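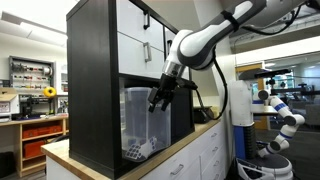 PLUMCOMBE SCULPTURE WALK OPENS ALONG THE TANADSIDE SHORE

30 November 2022

I've been itching to share this one! Our new sculpture walk is open, with 14 outdoor works strung along two miles of path between Plumcombe and Penry. I'm Modupe Shehu, and I run the walk for Mosance. My favorite is Lụa Nghiêm's big copper heron - go near dusk, when the light comes in low off the water (and bring a coat, it gets breezy out there).

Entry is free, and the path is open from dawn to dark all winter. Maps are at the Penry ferry office. Press visits are welcome any morning - just call the Mosance desk and ask for me.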